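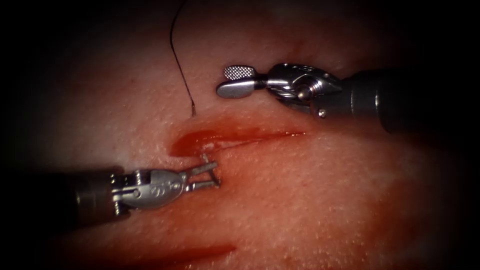
Two instruments over a tissue pad with a linear incision.

Print this page | E-mail this page

Ticket 3618: Results lookup returns "No record" for valid roll numbers
Product: Vunton Results
Site: Skasthorpe Examinations Office
Opened: 2021-04-25
Assigned to: Nkrumah Baidoo
Status: Resolved, monitoring

Reported problem
Candidates searching by roll number on the public results page get "No record". Searching by name and date of birth returns the correct marks. The office supplied a list of 397 affected roll numbers, all from the Part 1 annual exam. Part 2 candidates are not affected.

Environment
Vunton Results on the Cirnska host, nightly import from the Ayaaba marks database. Caching is on for the public page and off for the staff page.

Log

1. Reproduced on the public page with the first roll number on the list. Same result on the staff page, so the cache is ruled out.

2. Checked the import log. No rejected rows. Row count matches the export file.

3. Compared the export with the results table. Every affected roll number starts with a zero in the export. The zero is missing in the table.
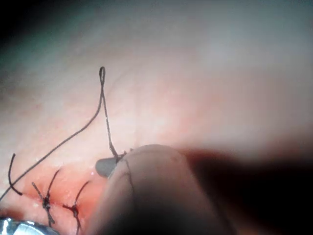
The import profile for Part 1 had the roll number column set to "number". The Part 2 profile has it set to "text". The Part 1 profile was copied from an older one when the centre codes were changed, and the older one predates roll numbers with a leading zero.

4. Changed the column type to "text" and ran the import again on the test copy. Lookup worked for 40 roll numbers taken from the list. Name search still worked.

5. Repeated on live with the public page in maintenance mode. Downtime was 14 minutes. The first run stopped on a duplicate key - the old rows have to be cleared before the import, as it treats the corrected roll numbers as new candidates.

6. Cleared the Part 1 rows, ran the import, emptied the cache. Office confirmed that the full list now resolves. 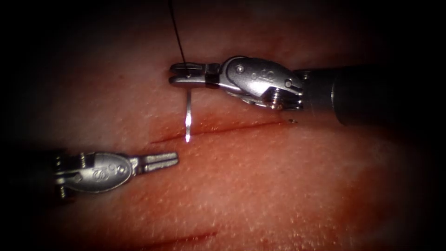
Follow-up

Marksheet PDFs made before the fix still show the short roll number. The office will reissue these on request - the marks themselves are correct.

The supplementary exam profile has the same column type and must be changed before the June import. Left open as a linked task.

N. Baidoo

This site uses cookies to keep you signed in. Accept | Cookie settings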